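Simulated camera view is tilted, should I fix it before the club demo?

Posted in Student Robotics > Simulation
Asked by cleltetton_club, June 24, 2020
Viewed 692 times

Our high school club can't get at the real robot this summer, so we've moved the whole tabletop project into the simulator. The task is simple on paper: two arms, one table, pick up the hammer by the handle and set it on the wooden tray. We have 200 practice runs saved and I would describe very few of them as something to show a parent.

My problem is the head camera. It leans so far over that the room looks like it's on a sinking ship. Half the team wants to level it. The other half has gotten used to it and now tilts their heads. Does it matter for training, or is it only ugly? We show this to the Potcombe club in November and they are insufferable already.

Nantana Prasertsri

It matters if the camera changes partway through your saved runs. It matters a lot less if every run has the same lean. Check that first, before anybody touches anything. I coach a team that "just straightened it a little" after run 162 and spent two weeks wondering why the gripper kept closing on air.

If all your runs match, leave them alone and make a copy of the project with a level camera. Record a few runs in the copy and compare. Also look in the robot file for a roll value on the head joint. Ours was in radians and a student had typed degrees, with great confidence.

One more thing, start the right arm farther from the slab in the middle of the table. You want room to come down on the handle.

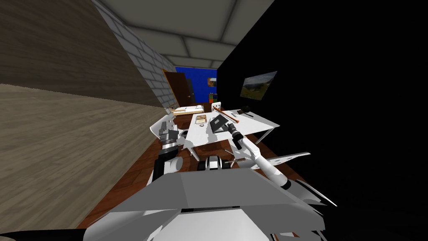

hashemi_bot

just rotate the video in an editor, looks fine

Horkora3385

Please don't do what the post above says if you're training on those videos. For the slideshow, sure, rotate away.

We had the same lean and it was the head mount, which had been imported at an angle. Took one line to fix and a whole meeting to agree who would type it. Save your old file under a name that isn't "final".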